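## Section 4. First Pick Test on the Shared Bench

Complete this section after the arms have been bolted down (Section 2) and the joint limits have been saved (Section 3). Two people are required. One operates the Lekemine console and the other remains at the stop switch for the whole of the test.

**CAUTION:** Do not reach over the bench while either arm is enabled. The stop switch cuts motor power, and a raised arm will drop when power is lost.

### 4.1 Preparing the bench

1. Confirm that the bolts on both base plates are tight. Check them again after every 10 hours of running time.
2. Route the arm cables to the outside of the black frame. Leave enough slack for the elbow to reach full extension.
3. Place the trowel on the bench with its blade on the wood. Any position within reach of the arm under test is acceptable.
4. Move the other arm to its park position near the rail.

### 4.2 Aligning the wrist view

5. On the console, select **Wrist** and then the arm under test.
6. Open the gripper fully. Both fingertips must be visible in the lower half of the view.
7. Jog the arm until the trowel lies ahead of the open fingers, toward the top of the view. Stop there and save the pose as `trowel_start`.
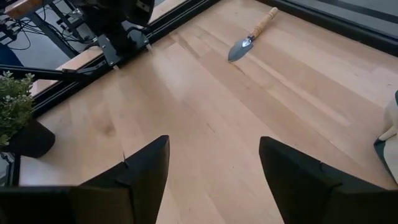
Nghĩa Lương asks that members save the pose a second time under their own initials, as the shared name was overwritten twice in February and the Wumville group had to repeat the whole alignment. The workshop has adopted this request. Both names should be entered in the bench log.

8. Lower the approach speed to 2 percent for the first descent. The default setting is too fast for a bench that has not been leveled.
9. Run **Approach**. The arm should stop above the handle without touching it. If a fingertip meets the wood, press stop, raise the arm by hand and repeat step 7.
10. Run **Close** and then **Lift**. Hold for a slow count of five and return the trowel to the bench.

**NOTE:** The trowel handle is round and may turn in the fingers. A small turn is acceptable. If the blade swings, grip closer to the metal neck.

### 4.3 Testing both arms together

This test may be started only when each arm has passed 4.2 separately.

11. Add the hand rake and the clear jar to the bench. Keep all three items apart from one another.
12. Load the task file `ciltach_pair` and confirm that the zone check is on. With the zone check off, the arms are free to cross and may collide.
13. Command one arm to grip the jar and raise it slightly. The other arm should hold low over the wood with its gripper open.
14. Set grip force to no more than 95 on the console scale. Higher values may crack thin plastic — reduce the setting if the jar wall bows inward.

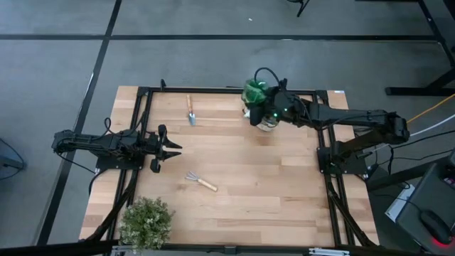 *Figure 4-2. Jar held by one arm; second gripper open over the bench.*

15. Lower the jar, open the gripper and withdraw the arm upward before moving it sideways.
16. Exchange the roles of the two arms and repeat steps 13 through 15.

### 4.4 Closing down

17. Park both arms, then switch off motor power.
18. Record the cycle counter in the bench log. The last reading at the time of writing was 3,517.
19. Report any knocking or grinding at a joint to Tiina Lappalainen before the bench is used again. Replacement gears are kept in the drawer marked Trình.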